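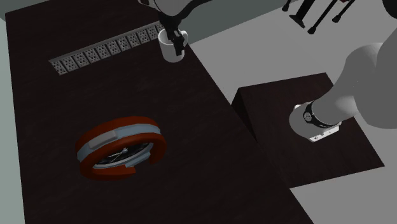
**Stuck on the Raptis matchup in Brelska, any tips?**

Posted by Samira Awad

I picked up Brelska in April and I'm having a blast, but Raptis players are eating me alive. I main Brendine, and every time I jump in I get swatted by that standing heavy kick. Is there a safe way to get close? I've got 2 bars most rounds and no idea what to spend them on.

**Orestis Zacharopoulos**

Stop jumping! I did the same thing for my first 70 matches or so it felt. Walk forward, block, walk forward again. His heavy kick has 30 frames of recovery if it whiffs, so stand just outside the tip and dash in when he throws it out. Low punch into Clikum works from there — it's 70 damage more than the throw and you end up in the corner a lot of the time. I save one bar for the guard cancel and spend the other on the combo ender.

**Sebastião Conceição**

just pick someone else lol, brendine is bottom tier

**Chrysanthi Vlachopoulos**

She's fine, Sebastião. Samira, try crouching medium kick too (it goes under his fireball if you're a little early). I'm on most nights after 9 if you want to practice it.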